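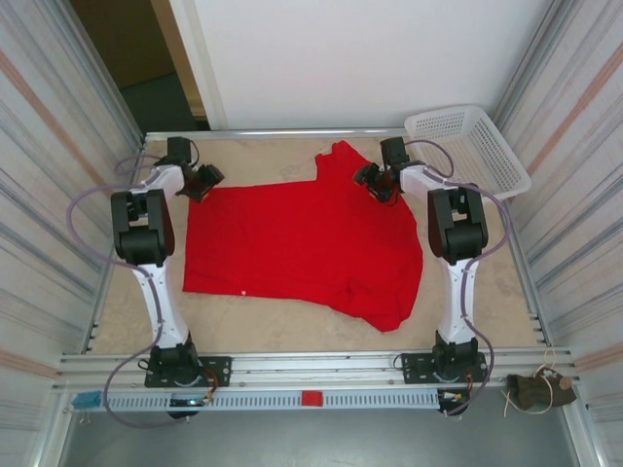

Fankhauser is finally putting out the book on the Trutimdale kidney study, and I've been waiting for it long enough that I squealed a little at my desk when the notice came in. It's called Salt and Patience, it comes out in hardback and e-book in April, and it tells the story of how a small valley hospital ended up following 1,564 people through blood tests, clinic visits and an awful lot of paperwork to learn why some families there kept losing their kidneys early and others never did. I got an advance copy and read it in two sittings. The jacket is plain red, T-shirt red, the same as the crumpled one between the two robot arms at the top of this page, with the title in small white letters. It'll be easy to spot on a table.

If you've never heard of the Trutimdale study, don't feel bad. I grew up a couple of hours from Kondinbridge, where most of the lab work was done, and I only knew it as the reason my aunt had to keep a cooler in her car. The short version is that the doctors in the valley thought for years that the trouble was in the well water. They tested wells, they told people to boil everything, they told people to stop boiling everything, and the clinic stayed just as full. Then a nurse going through old admission cards began drawing family trees on the backs of them, and the same few surnames kept turning up in the same corners.

The book is at its best in those chapters. The author is good on how slow it all was - samples thawing in the mail, a freezer that failed over a holiday weekend, a grant application turned down for a missing signature. It took eight years to get from the first family trees to a gene anybody was willing to name in print, and you feel pretty much all eight of them (I mean that as praise, mostly).
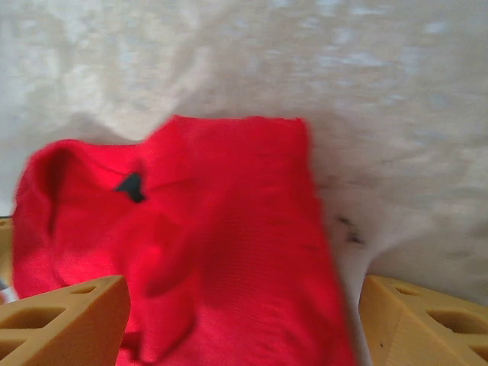
I was also glad to see how much room the patients get. There are 40 long interviews behind the book, and a lot of them are quoted at length, with the names changed. One woman talks about finding out she carried the faulty copy two weeks before her wedding and deciding to tell her future mother-in-law first. A retired truck driver says he never wanted his result and still has the envelope sealed in a kitchen drawer. I kept going back to him. The author doesn't lecture him or anybody else, and the chapter on whether to test children is fair to parents who came down on different sides.

The science is pitched for regular readers. You get a decent explanation of what a kidney filters and how, then what happens when one of the proteins in the filter is built a little wrong, and there's a fold-out family chart at the back that I used constantly. I got lost once, in the part on how the lab ruled out the neighboring genes, and I had to read it again over breakfast. The e-book puts the chart on separate screens and it's much harder to follow, so get the paper one if you can.

A couple of grumbles. The last section is all about treatments being worked on now, and it feels rushed after everything that came before. There's a trial described in some detail and then it just drops out of the book, and I'd have liked a page on where it stands. And the notes are only online, so if you like to flip back and forth like I do, you'll be doing it with your phone propped against a mug.

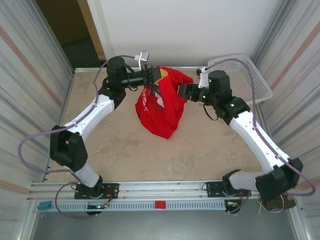

Page last changed: April, 8:40 a.m.

Now for the practical stuff. Fankhauser says the first printing is small, with a second one planned if the libraries bite. Plotetti Books in Kondinbridge is taking preorders and is hosting a launch evening, free, with a reading and a question hour afterward. They have 92 seats upstairs and no standing room, so call ahead. Two of the clinic staff who worked on the study from the start will be there to take questions, and there'll be coffee. Parking behind the store is free after 6 p.m.

The Trutimdale library is getting its own copies and will have a large-print edition later in the year. The audiobook has been recorded too, but I couldn't get a release date out of the publisher, only that it's "coming along."

I'm going to the launch and I'll be the one near the stairs with the marked-up copy. If you have a question you'd like asked, send it through the contact form by the end of the month and I'll try to squeeze it in. I already have three on the trial.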